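Budgeting the second pair of grippers

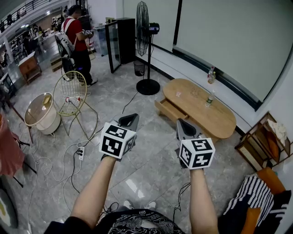 No. 23

Jun 18, 2021

The quote from Clesteck came back at 883 per hand-held gripper, cables extra. Rallum wants 702 for a comparable unit but ships it without the marker cube, so we would be printing and mounting our own. Khairul Harahap priced the printing last month and found it cheap. The labor is the part he left out: every cube has to be measured after mounting, and again each time one takes a knock.

We work with two grippers per operator, one in each hand. Any per-unit price therefore doubles before anything else goes on the sheet. For a second operator the comparison is 1,766 against 1,404, a difference of 362. I have set a day and a half of calibration against that difference, and it does not leave much.

Other lines on the sheet:

Cables. Each gripper needs a lead long enough to cross a living room floor. I am asking for spares of both lengths. The connectors fail before the wire does.

Power. One more strip per site, with a switch.

Transport. A second rolling case, 572 from Malano with cut foam. Rakiya Onuoha thinks a plain case and foam we cut ourselves would do. She is probably right, and I have marked the line as open.

Jaws. These are wear parts. Clesteck sells them in pairs, Rallum only as a full front assembly, so one cracked jaw with Rallum costs a good deal more. That moved me toward the higher quote.

I left out a second workstation. The present one keeps up with two streams, and I would like to see it fall behind on four before paying for another.

Saodah Sumampouw needs the final numbers before the July order goes in. Still missing are the lead time from Rallum and a written answer from Clesteck on whether the cube mount is covered under warranty.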